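ロボット教示演習 配布資料
第4回 遠隔操作による押し動作の教示

シェア 12 コメント 3

1. 目的
本演習では、受講者が遠隔操作によりロボットに作業を示し、その記録を模倣学習の教師データとして整理する手順を習得する。前回扱った直接教示では、操作者が腕を手で動かして軌道を与えた。今回は操作者が作業台から離れ、手元の操作器で指先の位置を指令する。

2. 作業の内容
円柱形の指1本を用い、木製の板の上で色付きブロックを押して移動させる。把持は行わない。課題文は「青い立方体を緑の円柱の隣へ」のように、色と形の組で与える。同じ色のブロックが複数あるため、色のみの指定は用いないこと。

開始時の配置は試行ごとに変更する。ブロックが密集した配置では、隣のブロックを巻き込まずに押せる方向が限られるので、操作を始める前に接触点と進行方向を決めておく。 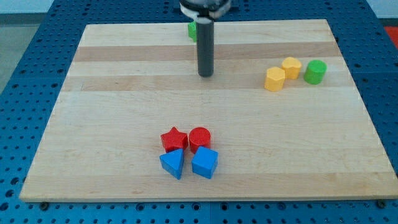 3. 操作手順
(1) 指先を板面の少し上で待機させ、課題文を読み上げる。
(2) 記録を開始し、対象の手前まで指先を移動させる。
(3) 指先を下げ、対象を一定の速さで押す。向きがずれた場合は一度離し、接触点を取り直す。
(4) 目標位置に達した後、指先を上げて記録を終了する。

4. 記録の整理
失敗した試行も削除せず、所定の欄に「不成立」と記入する。昨年度にMabaso班が収集した400試行では、ほぼ3割で途中の押し直しが見られた。押し直しを含む試行は有効とする。

5. 提出物
記録一式及び所見を、7月末日までに演習用共有領域「Sturkow」へ提出すること。所見には、直接教示と比較した操作上の相違を必ず含めること。

コメント 3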